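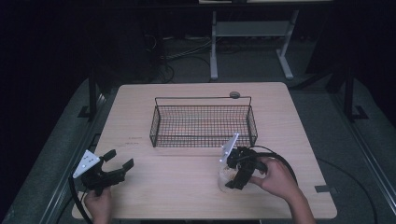 I have become a huge believer in letting kids serve themselves at dinner, and I want to talk you into trying it! For years I filled every plate in our house. I decided how many green beans were enough, and then I spent the meal defending my decision to a four-year-old. Now the food goes in the middle and everybody reaches. You don't need fancy serving dishes, either. A plain wire mesh basket with a handle, like the black one on the table, is great for rolls or clementines (line it with a napkin for anything crumbly). My younger one took nothing but bread for the first 2 nights, and I sat on my hands. On the third she wanted the beans, because her brother was hogging them.

I know the objection, because I used to make it. They'll fill up on the easy stuff! Sometimes they do. But I still choose what gets cooked, and I still choose when we eat. What I gave up was the running commentary, and oh, I don't miss it one bit. The Skelby parents' newsletter ran a piece in March 2024 arguing that small children can't judge a portion. Well, I can't always judge one either, and I've had a lot more practice.

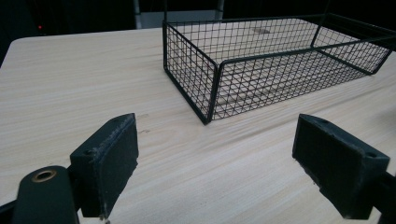 But what about the waste?

We do throw out a little more than before, mostly half-eaten potatoes. Start with small spoons and tell them they can come back for more. Mine come back for more all the time, and we finally talk about something besides beans.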